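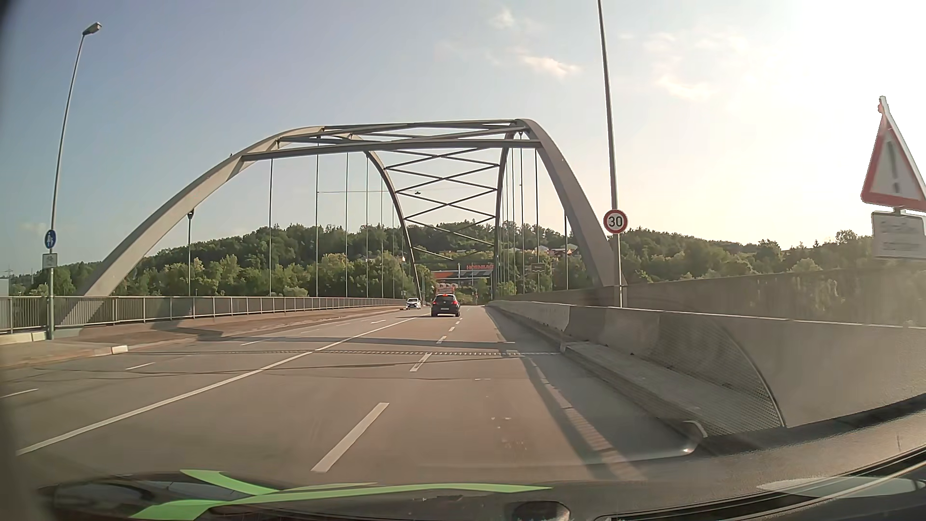 Back from the drive at last and finally getting the gallery up, sorry for the wait to everyone who asked. Corinne Kincaid, August

Vullwood to Hatitz, the long way, with too many stops and one very bad sandwich. I wanted to do a page just on the bridges because bridges are what I always slow down for and then get hooted at. The arch bridge at Hatitz is the one I'd been going on about since spring, big grey ribs either side of the road and all that X bracing criss-crossing between them as it goes away from you. Sky did its bit as well, grey-blue over on the left and going pale yellow to nearly white on the right. 30 limit, so plenty of time to look up. Lines below are my notes from the notebook, tidied a bit. Not much.

Notes, more or less in order

The approach. Wide, straight, several lanes, and the arch is right there over the road ahead. I like a bridge you drive into. The last one we did, at Batista, you hardly know you're on it until the tyres change their tune.

The ribs. Thick close to, and then thinner looking as they come down at the far end. I tried drawing this in the cafe afterwards and got it wrong three times, the far part always came out too fat. Will try again with a ruler.

The heavy dark beam across the near end. Makes a sort of doorway. My favourite bit if I had to pick, and I did have to pick because my sister asked.

Hangers. Thin upright ones, dropping off the arch down to the deck. Easy to tell apart close up, then they bunch together in the distance and you lose them. Very pleasing if you like that kind of thing, and if you don't I'm not sure why you've read this far.

The lamp under the arch. Small dark thing hanging off a cable that goes right across. Missed it completely the first time over, had to go back. Would love to see it lit but we were never there late enough, tea was at six at the guest house and she was strict about it.

Pavement side. Raised, brownish grey, with a railing of close upright bars. Round blue sign on the lamp post for people on foot and a little white plate with a bicycle under it. So walkers and bikes both, going by that, and I did walk it next morning, early, before breakfast. Windy! Hold on to your hat. Two cyclists said good morning and one didn't.

The lamp post. Leans a touch to the right. Tall skinny thing. I have a soft spot for it.

Underneath. Went down the steps on the town side to have a look, nettles up to the elbow, came straight back up again. No notes. Stung.

The noise. Should have put this first. Standing by the rail when a lorry goes over you feel it in your feet before you hear it, a sort of hum, then a clonk at the joint, then the hum again going away. Stood there for ages waiting for another one. They don't come when you want them.

The cafe. Just past the bridge on the Hatitz side, green door, shuts at 4. Good soup. Do not have the sandwich. Parking round the back, 200 yards down the lane and mind the kerb, I didn't.

Rest of the route, quickly

Hatitz to Laltotia is 114 miles the way we went, which is silly, there's a quicker road and everyone at the guest house told us so. But the quicker road has no bridges worth stopping for and ours had the old stone one by the mill, plus a footbridge I only found because I'd missed the turning. Will do the stone one seperately when I've sorted the notes out, they got damp in the boot and some of the pages have stuck.

Laltotia itself we only had an afternoon. Nice market, plums very cheap, bought too many and ate plums all the way home. The railway bridge there was shut off with sheeting for repainting so nothing to report. Chap at the barrier thought it would be done by spring but he didn't sound like he was in charge of anything.

Few things people asked

Is there a lay-by? Yes, Vullwood side, before the bridge, holds maybe three cars if everybody parks nicely. Fills up by mid morning. Bin is there but was overflowing so take your rubbish with you.

Can you walk across and back with children? I would, hold hands. There's a rail. Bring coats even in August, I had mine zipped to the chin.

Is the bus any good? The 19 goes over it, I'm told, from the market place. Didn't try it. Sit upstairs if it's a double decker and let me know.

How old is it? Don't know! Looked for a plate with a date at the end where I parked and couldn't find one. If your local and you know, drop me a line and I'll put it in with your name.

Best time? Early for quiet, later on for the colour in the sky, but I'm only going by one trip so don't blame me if it rains on you.

Right, that's all I've time for, got a boot full of plums to deal with. Stone bridge page next, then the footbridge, then the ferry if I can read my own writing.

C.K.

Print this page
E-mail this page to a friend

Recent galleries
Batista: the low bridge and the weir
Vullwood station footbridge, before the new paint
Canal locks in the rain
Three viaducts and a flat tyre
Harbour lights, winter trip
Gates and stiles around Vullwood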